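Lilthorpe workshop builds a hand-held gripper for picking up books

December 6, 2018

Members of the shared workshop in Lilthorpe have built a hand-held gripper and are using it on one of the harder jobs they could find, a pile of children's picture books.

The tool has two black fingers that close together, carried on a pair of arms with brass-rimmed mounting holes. Roswitha Lehner drew up the parts in February and has reworked the fingers 9 times. She says the parts cost more than $50, most of it spent on hardware.

"Blocks and cups were easy," Lehner said. "A hard cover lying flat on another hard cover gives you hardly any edge to get hold of."
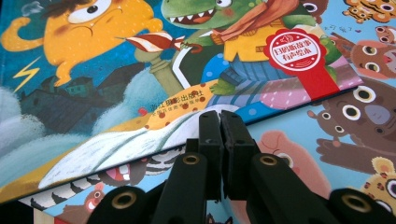

The gripper's fingers at the edge of a picture book in the Lilthorpe workshop.

The plan is to fit the same fingers to a small bench arm that Faustine Lefèvre is putting together at home in Dikcombe. The arm will be used to sort books by size. Lefèvre is writing the control program and has asked members to bring in old books with different sorts of covers, glossy ones included.

Working the fingers by hand first lets the pair try out angles before any motors are involved. Lefèvre said the approach matters more than the squeeze, and that a tilted book on top of a stack is a different problem from one sitting square.
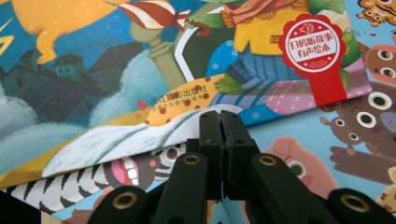

Lehner wants to try rubber pads on the finger tips next, in two thicknesses. She also plans to shorten the arms by a few millimetres so the tool is less tiring to hold over a 30-minute session.

The drawings will be pinned up beside the laser cutter, and members are welcome to copy them.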